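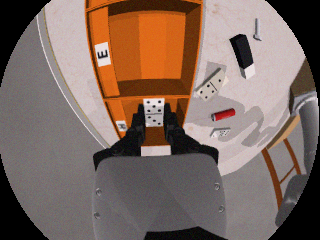 Dehumidifier runs all day and basement is still damp, what am I missing

posted by mossyfloor in Home & Repair

Hi all. House is 1,440 square feet, one story, full basement under most of it, call it 1,000 down there by the listing. Poured walls, painted at some point. We moved in over the winter and it was fine, then the weather warmed up and now it smells like an old tent.

Bought a Brillura dehumidifier on sale. It runs pretty much nonstop. Bucket fills up, I dump it in the morning and again before bed, and the readout still says 68 percent. I have it set to 50. No puddles anywhere. Some white crusty stuff low on the north wall, comes off with a broom. Dryer is down there but it vents outside.

Windows are open when it's nice out, trying to get some air moving. Is the machine too small or is it broken? Don't want to buy a second one if I'm doing something dumb. Thanks in advance

gutterguy_Correa

Close the windows. That's most of your answer right there. Warm air comes in, hits the cool walls, drops its water. You're drying out the whole town of Correa or wherever you live.

Then go outside next time it rains hard and look at your downspouts. Mine dumped right at the foundation for years before I caught it. Put extensions on, 26 bucks total for all of them, basement dropped from the high 60s to the mid 50s in a couple weeks and I hadn't touched anything inside. Check the dirt too. It should slope away from the house, if it slopes toward the wall you need fill.

White crusty stuff is just minerals left behind by water coming thru the concrete. Not mold. But it does tell you which wall is getting wet, so start on the north side.

Also get a hose on that machine so it drains by itself. When the bucket's full it shuts off and you're losing hours while you're at work.
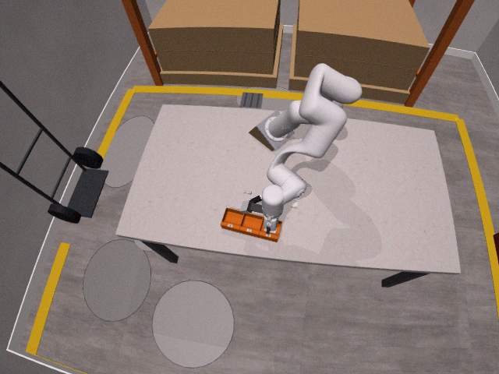

Does the drain hose have to go downhill the whole way?

It does, unless your unit has a built in pump. Any hump in the hose and the water sits there and backs up into the bucket. Set the machine on a couple of cinder blocks if the floor drain is far off. Regular garden hose fits most of them, check the thread first.

kettle_and_twine

what he said about the windows. also clean the filter, ours had a mat of lint on it after one season. takes a minute

I had a Kullska and it was junk, the Sarnura my sister has is OK

pinehollow

Agree with most of the above, adding a few things.

Don't trust the number on the machine. The sensor sits right in the thing's own airflow and the cheap ones drift. Get a separate humidity gauge and put it on the other side of the basement, up off the floor. Then you know what the room is really at. Could be you're at 58 and fine, could be you're at 75.

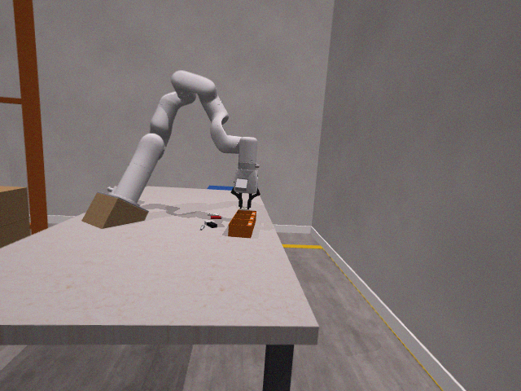 Get two of them if you can, they're cheap, and check them against each other for a day before you beleive either one. Mine disagreed by 3 points which is close enough.

Tape a square of clear plastic to the north wall, all four edges, good tape. Leave it a couple days. Water on the wall side means it's coming through the concrete, water on the room side means it's condensing out of the air. Different fixes. Do this before anybody sells you a coating.

Dryer duct, feel along it while it's running. Venting outside doesn't mean all of it makes it outside. Ours had come apart behind the machine and I only found out when I dropped a sock back there.

As for size, look at the pints per day on the label and then at what the box says for square footage. If it's rated for a bedroom it's too small for you. But do the windows and downspouts first, see where you are by July.

mossyfloor

OK windows are shut as of noon. Went out and looked and two of the downspouts end right at the wall, one has no elbow at all. Filter was gross. Gonna get the extensions and a gauge this week and do the plastic thing, will post the numbers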